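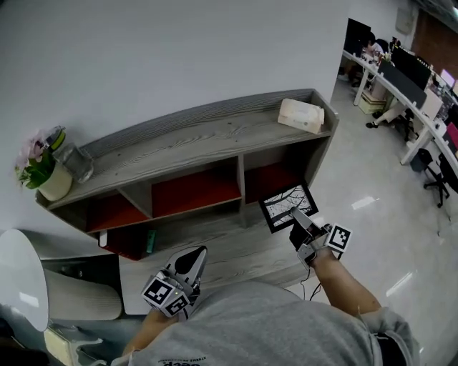
According to Hivville, the left unit was reading fine at the shift check and the fault only came up on the second pass, so please don't write it down as a dead battery again. Fair enough! I've taken the battery line out and put the rest of my notes under each item.

Hand gripper check, after the pinch fault
Site: Paewai office floor
Kit: Herby pair, left and right
Month: April

1. Fingers open and close fully with no load
Left: OK. Right: FAIL.
The right one closes, opens most of the way, then sits there thinking about it. This is the one that pinched me (side of the thumb, no broken skin, but I said a word). I did 17 cycles by hand and it stuck on 11 of them, so it's not a one-off.

2. Release works when you let go of the trigger
Left: OK. Right: FAIL.
Same fault as item 1, I think, but it gets its own line because this is the part that hurts people. Until it's fixed, keep your other hand well away from the fingers.

3. Cable has slack at full reach
Left: OK. Right: OK, with a comment.
Plenty of slack standing up. Lean over something low, like the gray shelf unit, and I'd want a second look at where the cable goes. Mine caught on a corner once and tugged the plug. Clip it to your sleeve.

4. Marker cubes tight and clean
Left: OK. Right: OK.
Wiggled them both, nothing moved. There was a thumbprint on one face and I wiped it off with a dry cloth. Please no spray cleaner on these, the last set went cloudy.

5. Indicator light
Left: green. Right: green.
Green all the way through the fault, and that bothers me more than the sticking does. I've asked Skistis what the light is supposed to be telling us. No answer yet.

6. Finger tips, wear and cracks
Left: OK. Right: worn.
There's a little burr on the inside edge that you can feel with a fingernail. Could be what's hanging it up, could be nothing. Log says 74 hours on this finger and we swap at 1,000, so it has no business being worn.

7. Work area
OK, with comments.
Floor was clear when I walked it. Glass jars and potted plants are off the list for the right gripper until items 1 and 2 pass. Soft stuff is fine, tissue packs and so on. Push chairs back before you start leaning, I backed into one with both hands full and had nothing to catch myself with.

8. Tag and store
Left: back in service. Right: red tag, top drawer.
If you find it out of the drawer, put it back and tell me. Recheck items 1, 2 and 6 once the new finger is on.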